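Ticket 66 – Dulard reissue, side B
Status: open
Assigned: Kamarul Majimbun

Test pressing from Bonau has a dropout at 2:34, right channel only, in the bass solo. Flat transfer checked – no fault on the tape. Recut the lacquer at Mekach with level down 2 dB. Dropout gone, but sibilance on the cymbals from track 4 onward.

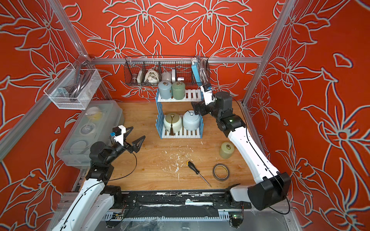 De-esser bypassed on the second cut, same result. Suspect inner groove distortion. Proposed: move track 4 to side A and check the colour labels before re-ordering.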